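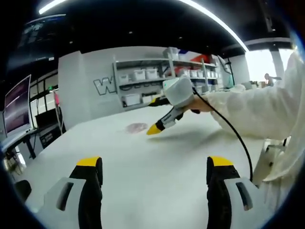 **Robots learn to pick up flat things, slowly, from people who are good at it**

Friday, September 16, 2022

A coin on a table is among the great unsolved problems of robotics, at least if you ask someone who has watched a very expensive arm chase one to the edge and over it. Researchers at Limen, a manipulation lab spun out of the parts company Kuvitz, say they have made a dent in it, and the dent was made mostly by hand.

The method, which the lab calls Riltance, starts with a person and no robot at all. Operators hold grippers fitted with the same kind of fingers the robot will use, and spend their shifts lifting small, thin objects off a table. Cameras on the grippers record what the fingers see. A policy is then trained on the recordings and loaded onto an arm, which is expected to have been paying attention.

Handheld collection is old news by now. The new part is what Limen keeps. Most groups throw out the fumbles and train on clean grasps. Itsuki Hayashi, who leads the work, kept the fumbles and had them labeled by where the fingertip first touched down, on the theory that a robot spends much more of its life nearly picking something up than picking it up.

"We had a beautiful dataset of people succeeding," Hayashi said. "The robot would miss by a hair, find itself somewhere no human had ever been, and freeze. It looked like it was waiting for a bus."

The final set holds 1863 recorded attempts, good and bad. In the lab's tests, each version of the policy got 200 tries at objects it had not been trained on. The one trained only on clean grasps lifted the object 71 times. The one trained on everything managed 148. Both used the same arm, the same fingers and the same table, and neither was allowed a warm-up.

Most of the gain came on second tries. When the fumble-trained policy missed, it tended to back off, tilt a finger and come in lower, a habit it picked up from the operators, who do it without noticing. It also picked up a few other habits. One operator taps the table before every grasp, and for several weeks in April so did the robot. The taps have since been trimmed from the recordings. The operator has not been asked to stop.

Hiyori Chiba, who ran the collection sessions, said the hard part was getting people to stay bad at the job. After 20 minutes on a new object most operators had it figured out, and the supply of honest mistakes dried up. Her fix was to swap objects more often and rotate people between stations. She also tried asking operators to miss on purpose, and dropped the idea after a day. "People are terrible at pretending to be clumsy," she said. "They overact. You could tell from the recordings who had done theater in school."

There are limits, and the write-up is fairly frank about them. Everything was done on flat, rigid surfaces. Anything thinner than a bank card is still mostly safe from capture. The policy gives up after five misses, a number Hayashi admits was chosen to spare the fingertips, which wear down and come out of his budget. Shiny objects remain a sore subject.

Outside interest is modest but real. Wada, which packs small hardware for repair shops, has agreed to try the policy on one sorting line later this year, next to the people who currently do the sorting. They work considerably faster than the arm does, and the trial plan has them within reach of the stop button.

Limen plans to release the recordings along with the touchdown labels once the paper is through review. The taps will be available as a separate download.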